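Wednesday, 7.40 pm
By the editor of the Ila household pages

Every house I have ever lived in has had a cardboard box that was meant to be there for a weekend. Ours has been with us since May. It came with something from Tridalus inside it, a lamp I think, and once the lamp was out the box stayed, and then a few things went into it, and by now I would no more throw it away than I would throw away the kettle. I want to say a few words in favour of the plain open box, because I believe it is the best piece of storage most of us will ever own, and we are all rather ashamed of it.
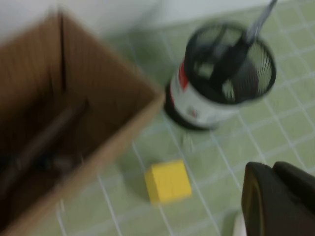
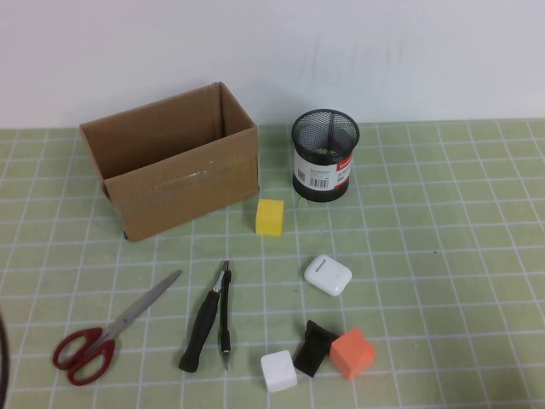
My quarrel is with the organiser. You know the sort of thing I mean, the moulded tray with a place for the pen and a place for the stapler and a mysterious narrow slot that fits nothing made by human hands. I bought one from Plurnetex a couple of years ago, full of good intentions, and I spent a whole evening deciding what should live where. It was a lovely evening, I had the radio on and a pot of tea going, and within a fortnight the narrow slot was full of elastic bands and the pens were back on the windowsill. The tray had opinions about my belongings, and my belongings didn't agree with them.

A box has no opinions at all. You can put an earbud case in it, or scissors, or the odd little yellow cube that came from some game or other and that you daren't get rid of in case the game turns up. When you need the table for supper, you sweep the lot in and put the box on a chair, and when supper is finished you tip it all out again and there is your afternoon, more or less where you left it. I have done this so many times that I hardly notice I am doing it.

I will make one exception, and that is for the mesh pen pot. I'm fond of a mesh pen pot. It's cheap, it stands up by itself, it lets the dust fall through, and you can see from the side whether the thing you are after is in there. I'd only ask that people take the label off when they get it home (I say this as somebody who left one on for five years, barcode and all, and then discovered that it had more or less become part of the pot). A pot for the tall things and a box for everything else will see most households through, and I'd include in that the people who sew, the people who do jigsaws and anybody with a child at primary school.

A reader from Shokri wrote to me after my last piece to say that this was all very well, but that a box hides things, and that she had once gone through hers and found 138 separate objects, 2 of which were keys to a house she had sold. I do take the point. Things sink. My answer is that they sink in drawers as well, and you can't turn a drawer upside down over the table nearly so easily. A good tipping out every month or so, with a cup of something beside you, is one of the gentler household jobs, and I have come to look forward to it, especially in the evening when the house has gone quiet and there is no hurry to put anything back.

So keep the box, if you have one. Fold the flaps down inside if they annoy you, or leave them up, as I do. Mine has gone soft at one corner and I have been eyeing the one the new toaster came in.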